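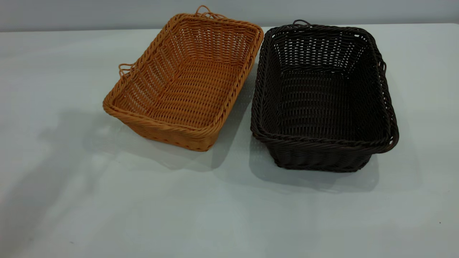 Two baskets, one table: the standard test pieces for container handling.

The Vanby handling guideline runs to 80 pages, and I have now read all of them twice. It tells a lab how to level a table, how far apart to set two containers, how to log a run, what to call a failed grasp and what to call an aborted one. It has a whole annex on lighting. What it does not have is one page on what happens when the thing being picked up is a bit different from the last one.

I bring this up since the guideline is about to become something more than a guideline. The draft that went out for comment on 2024-11-02 would make it the basis for purchase decisions at Skirkberg, and two other warehouse operators have said they will follow. Once that happens, "Vanby compliant" becomes a phrase on a sales sheet. People who have never seen the test will pay extra for it.

I am not against rules. I spent enough years fixing conveyor lines to know what a shop looks like without them, and I'd take a dull rule over a clever operator most days of the week. But a rule should be written by looking at the job, and I think this one was written by looking at the report the authors wanted to be able to file.

Take the woven basket. It's a good test object, and I give the authors credit for picking it. The rim is uneven, the walls give a little, and the little handle loops stick out where a planner doesn't want them. Then the guideline spends four paragraphs making sure none of that matters. Baskets are to be empty. Baskets are to be replaced "when visibly worn." The grasp may be taken at any point on the rim or wall the lab prefers, as long as it's the same point each time. By the time you have followed all that, you have a very careful measurement of how well a machine does something it has done before.
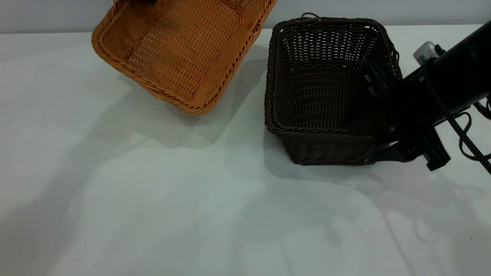 Two containers at once is where I expected the document to get serious. A second basket close by changes everything about the approach – where the fingers can go, what gets nudged, whether a small error with one turns into a problem for the other. The guideline allows this setup but doesn't score it separately. A run counts as a success if the target container ends up in its zone. If its neighbor got shoved a hand's width along the way, you may note that in the comments field. You may also leave the comments field blank.

Zitis, to their credit, published their full log. Out of 2,000 runs they report 726 in which the second container moved, and every one of those that met the zone rule is a pass under Vanby. I don't blame Zitis. They followed the document and then showed us more than it asked for. I'd like to know what the quieter labs have in their logs.

The usual answer is that a standard has to start somewhere and the hard parts can come in the next version. I have heard this about every standard I've worked under. The Dizon rules for guarding were going to be revised in January, too, and 14 years later we were still bolting on the same fence and stepping around the same gap in it. A first version gets printed, trained on, written into contracts. After that, anyone who wants to tighten it is asking a lot of companies to fail a test they used to pass.

So my list for the comment period is short. Score contact with anything other than the target, and put the number on the front page of the report. Require a set share of runs with the containers turned to angles the lab didn't choose. Put weight in them – cans, towels, a mix, I don't much care. Use the worn basket along with the new one. And drop the annex on lighting, or at least add a section where the lights are allowed to be bad, as they are in every building I have ever worked in.

I'm told this would make the test more expensive and the results harder to compare. It would certainly cost more. As for comparing, I don't see what we gain from lining up scores that all leave out the same mistake. Skirkberg is going to put these machines next to people who are paid by the hour and will be expected to straighten up whatever gets knocked over. I'd want their supervisors to see that number before they sign.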